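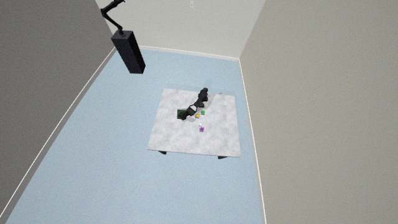
Flesiren Opens Its Doors in Mostyn for a Day of Robot Demonstrations

Visitors of all ages are invited to try out the simulator, meet the team and stay for coffee

MOSTYN, August. Flesiren, the robotics software company based on Skaltthorpe Road, will hold its open day this coming Tuesday from 10 a.m. until early evening, and we would love to see as many of our neighbors, customers and curious passersby as the building can hold. Entry is free, there is no need to bring anything, and you don't have to know the first thing about robots to enjoy yourself.

The main attraction this year is Presex, our simulation program for tabletop robot arms, which has kept most of us happily busy since last winter. Presex lets a person set up a job for an arm on the screen, run it, change it and run it again, all before any real equipment is switched on. For the open day we have prepared a practice room that anyone can work in: a black jointed arm on a marble-patterned table, a flat green pad, and small cubes in yellow, green and purple waiting to be picked up. It's a simple setup, and we chose it on purpose, as we have found that people learn a great deal from moving one little cube from one spot to another (and then, very often, want to do it all over again).

Demonstrations will start on the hour in the large front room. Each one opens with a short talk about how a task is put together, and then a member of our team will run the arm on the big screen while taking questions. After that, the floor is yours! Guests can sit down at one of the workstations, choose a cube, and guide the gripper over to it using an ordinary keyboard. Our staff will be close by to help, and they are very patient people.

"We spend so much of our year talking to other software people, and it does us a world of good to show this work to the folks who live down the street," the Flesiren team said. "Last summer we had families, retired machinists, a whole high school robotics club and a good number of people who only came in to get out of the rain, and the questions they asked kept us talking for weeks. Several of the changes we made to Presex this spring came straight out of those conversations, including the bigger buttons and the slow-motion replay."

Last summer's open day welcomed 300 visitors, who ran 2,000 practice tasks between them. We have added more seats and moved the refreshments into the back hall, so the line for lemonade should no longer run through the middle of the demonstrations.

Teachers may like to know that a classroom version of Presex will be shown in the side room throughout the afternoon. It comes with a set of ready-made exercises and a printed guide written in plain language, and we have 900 copies of the guide to give away. Please take one for a colleague, too. Teachers who would like to bring a class at another time of year can leave their details at the front desk, and we will get back to them before the fall term is far along.

Parking is available behind the building, with the entrance on the Skaltthorpe Road side. The front room, side room and restrooms are all on the ground floor and can be reached without stairs. Groups of more than 10 are asked to call ahead so that we can set aside seats together. Children should be accompanied by an adult.

About Flesiren

Flesiren makes simulation software for small robot arms, used in workshops, training centers and classrooms. The company is based in Mostyn, and its products include Presex and Presex Classroom.

Press contact

Members of the press are welcome at any of the hourly demonstrations and may arrange a longer visit through the Flesiren press office in Mostyn.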